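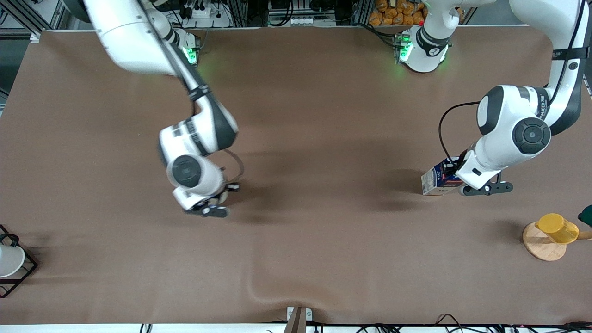

Translating Comics: Handout 4
Titles, puns and sound effects
Revised 1/13/24

Read this before the workshop. Reading it during the workshop has been tried, and I can see you from the front.

1. Titles

A title has to survive on a spine, in a search box and in the mouth of a bookstore clerk. Our running case is Skillalora, the school comedy about a girl who collects useless magic. The original title is a pun on "skill" and the heroine's name, with a third reading that depends on a snack jingle. The first English draft kept all three readings and ran to 13 words. The publisher sent it back with one word of comment, which I won't print.

Ask of any title:
- Can you say it aloud without explaining it?
- Does it promise the right genre?
- Would a fan of the original still recognize it?

If you get two out of three, take the afternoon off.

2. Puns

Most puns die at the border. Your job is to keep the page funny, and the new joke may land a panel early or late. In chapter 8 the villain Zoltex introduces himself with a play on "tax" and "grave." The published English has him say "Death and taxes, and I do both." It keeps the menace and the paperwork. It loses the rhyme, and I have made my peace with that, more or less.

Watch the art. If a character is holding a radish because the line is about radishes, you have a radish problem. A footnote is allowed. A footnote explaining why something was hilarious is a confession.

3. Sound effects

There are three usual treatments: redraw the effect, leave it and add a small gloss, or leave it alone. Redrawing looks best and costs most. The Breathnach volumes were redrawn throughout, with more than 100 effects in the first book, and the letterer's door squeaks are a joy. Please don't gloss silence as "SILENCE" unless the scene wants a laugh.

4. Voices and dialect

Kostthorpe, the fishing town in the second arc, speaks a broad country dialect in the original. Early drafts gave everyone a Southern drawl. Readers then wondered why a cold northern harbor was full of cowboys. The final version uses clipped sentences, dropped pronouns and a few made-up words for weather. Pick two or three features and stay with them. Apostrophes scattered over every line will tire the reader by page four, and the letterer sooner.

For the workshop

Bring your version of the Kostthorpe market scene, plus a note on one choice you regret. Limit for the two together: 1050 words. Balloon text must fit the balloons, so check it against the page. Those who took this course in October may reuse their scene if they change the ending, which was the weak part in every case.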